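Teleop table cleanup: slow or fast demos?

trilent_sheyla
Six demos in on the crayfish table and I love this task! Both arms by remote, bag at the right end. 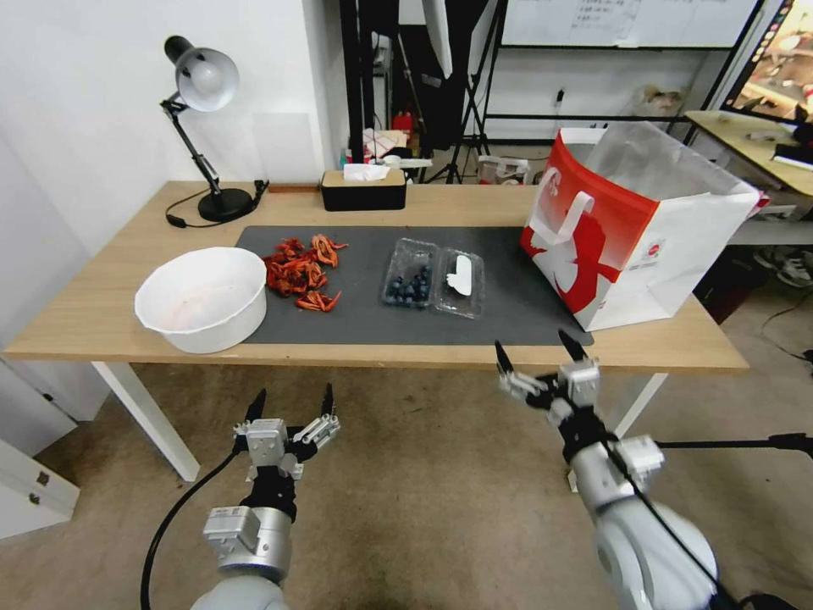
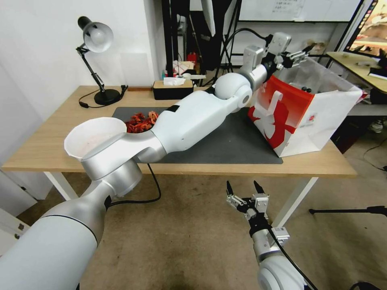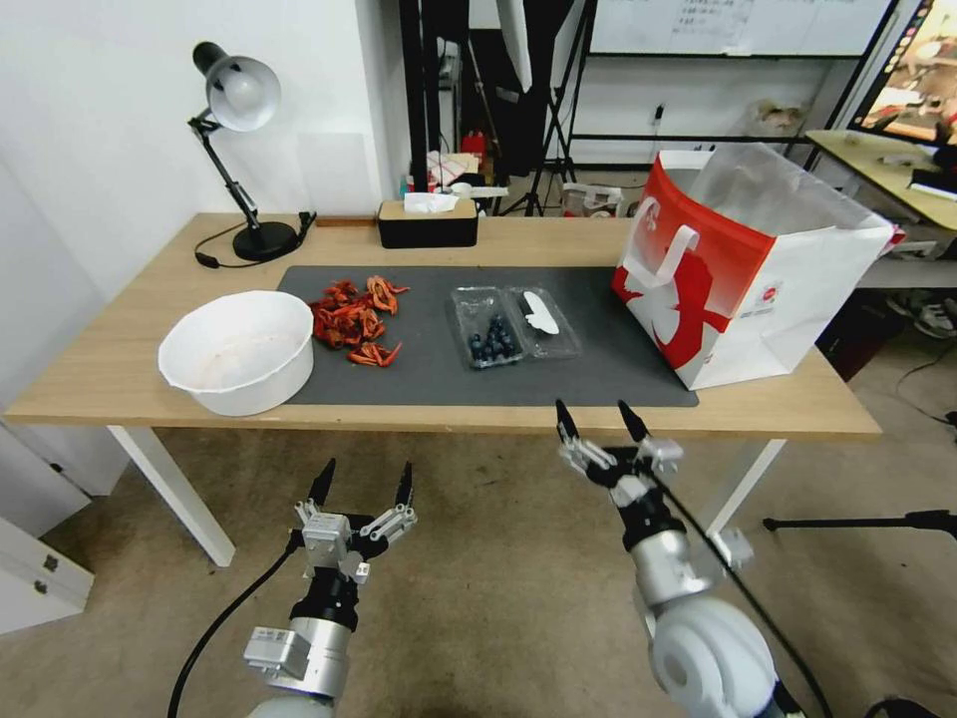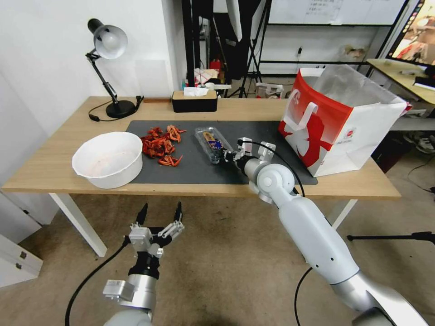

I drive slow, so the arm learns clean paths.

hubmann462
Disagree! Slow demos teach it to dawdle. Go at normal speed and toss the bad ones.

gundumeo_h
Slow for the grasp, quick in between. Worked great for us in November.

trilent_sheyla
Ooh, trying that next!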